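Titero laundry handling trial, Sirthorpe site
Progress report to Flekonport, May
Prepared by Aparecida Medeiros

Summary

The arm pair is running again after the fault on Friday, but I would not call the fault fixed. Jurčo, who supplied the controllers, put it down to a loose connector and closed their ticket. I have asked them to reopen it.

What went wrong

During garment lifting the right gripper stayed shut after the release command. The left one carried on with its next move and pulled against it. The stop on excess force should have cut in at once. It took 2 seconds, by which time a sleeve seam had torn. No one was within reach of the arms and no one was hurt.

Jurčo's explanation

I have my doubts. The log shows the release command going out and being acknowledged, which a loose connector does not explain very well. It says nothing at all about the slow stop. We reseated both connectors and have seen 7 more late releases, all on the right side.

Figures

We planned 1548 lifts for this period and have done 1000. The success rate in Jurčo's own summary leaves out every lift that ended in a stop, so I have not repeated it. Please treat last month's rate with the same caution.

Next period

Lifts go on at reduced speed with a person at the stop button. I do not recommend releasing the second payment until the stop delay has been explained in writing.
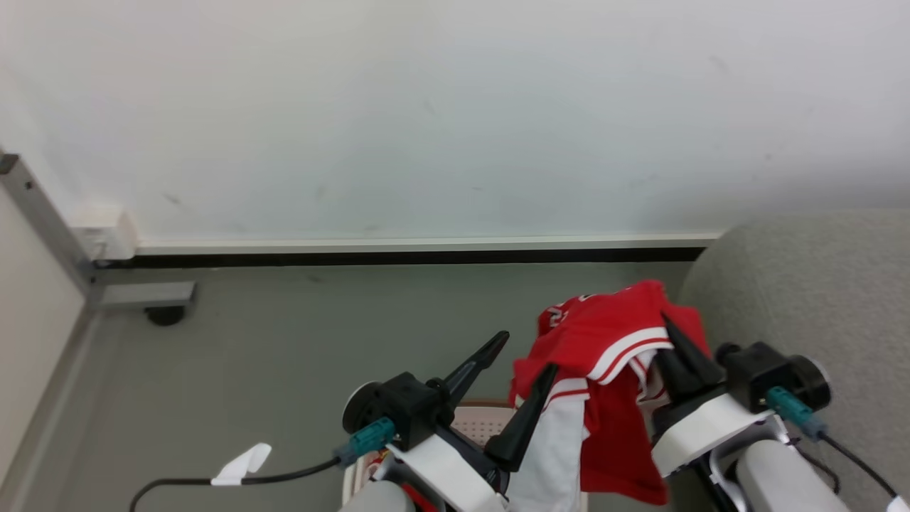 Garment lifting at Sirthorpe: both grippers on a red and white jersey, tray beneath.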